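Software > Humanoid > Task Planning
Print this page | E-mail this page

Proteo Task Planner

Proteo is planning and control software for two-armed walking robots. It takes a list of chores, turns them into footsteps, reaches and grasps, and sends joint targets to the robot at 1000 Hz. Perception runs as a separate process, so a slow camera does not hold up the balance controller.

Walking and reaching are planned together. The weight in a carrying hand goes into the balance model, and the free arm can start its reach before the last step is finished.
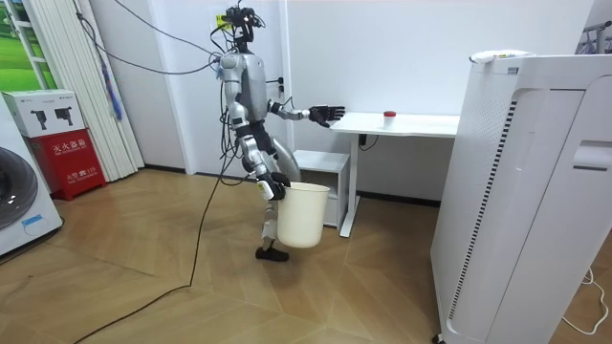 Carrying a bucket with one hand, reaching toward the desk with the other.

The library ships with 382 household object models. For items that have no fixed shape - bags, wrappers, soft packs - the Valura grasp module works from the head camera alone and plans finger and thumb contacts separately. Glossy surfaces have their own depth filter, which can be turned off per zone.

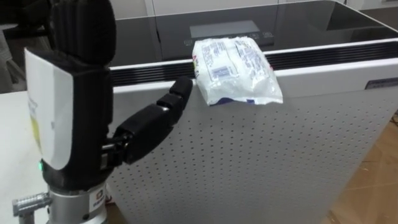 Hand at a plastic package on top of a household appliance, head camera view.

Specifications
Control rate: 1000 Hz
Object models: 382
Built-in skills: 13
Hand support: Holub driver, included
Log viewer: Ornness, sold separately

Licenses are per robot. Version 1 maps must be converted before use - the converter is in the tools folder. The next update is due in March.

Sales and technical questions: Braulio Ibarra

Contact | Copyright Proteo. All rights reserved. | Back to top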